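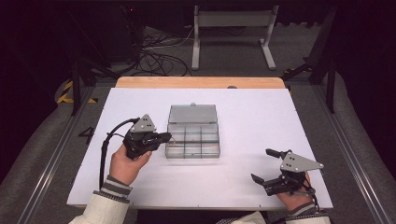 **Angeliki Tzavaras**
My neighbor says tomato seed is no good after one winter. I saved mine in September and the garage gets damp. Should I toss it?

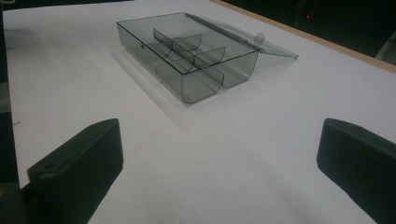 It's a mix of Solamholm and two kinds with no label.

### Shoaib Bajwa

Keep it. Mine still came up after four years indoors. Test 8 seeds on a wet paper towel first. 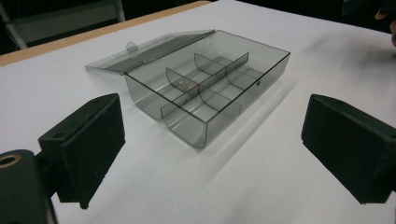 Damp ruins seed faster than age. Leave it in paper packets and move it out of the garage. A shallow box with dividers and a clasp on the lid is fine for sorting kinds, but it won't keep damp out, so put it in a dry closet. 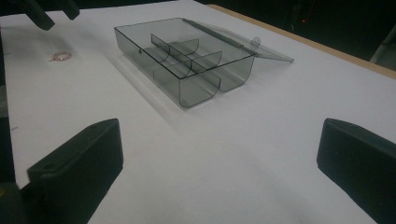 ### Esko Väisänen

Just buy new, seed is cheap.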